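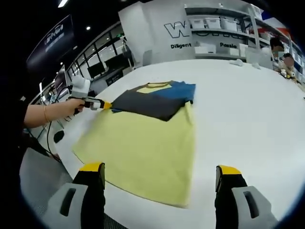 Folding table and shelving, walk-round checklist
Site: Mekness, room 2
Date: March 24, 2022
Done by: Ildikó Csizmadia

1. Tabletop clean, no snags
OK. Ran my hand over the whole top incl. underside of the edge. One rough spot at the back corner, sanded, recheck next time.

2. Table steady, feet level
OK now. Rocked a bit this morning, turned one foot down. Lock nut still only finger tight, need a wrench.

3. Items on table limited to what's being folded
Yes. Yellow-green cloth flat, dark gray garment with the blue panel on top of it. Corner of the blue was poking out, not a safety thing but the Watik order wants square edges so pls refold.

4. Small stuff off the work surface
Partly. Two small white things at the back edge. Find a home for them or bin them.

5. Cables clear of feet
Comment. Black cable loops down on the left side, toward the floor. Clip it up to the table leg. Clips are in the Kamel box, should be plenty.

6. Floor under table clear
No. Something small and black under the left side, also a thin stand close by. Move both if not in use, I want to be able to sweep under ther.

7. Jewelry and sleeves
Bracelet seen at the table, thin gold one. Rule is off or taped for knits, they catch. Reminder to all, not just one person.

8. Shelving fixed to wall
Checked by hand, no movement. Bracket screws tight.

9. Shelf load and bins
White bins on upper shelf, good. Lower shelf boxes stacked, ok for now, don't go any higher. Load label says 37 kg per shelf, we are way under.

10. Walkway 600 mm min
Measured at narrowest point, passes. Keep the Clesis cart out of it tho.

Open: 2, 4, 5, 6. Lock nut first. Will recheck in roughly 3 weeks, sheet stays on the clipboard untill then.

I.Cs.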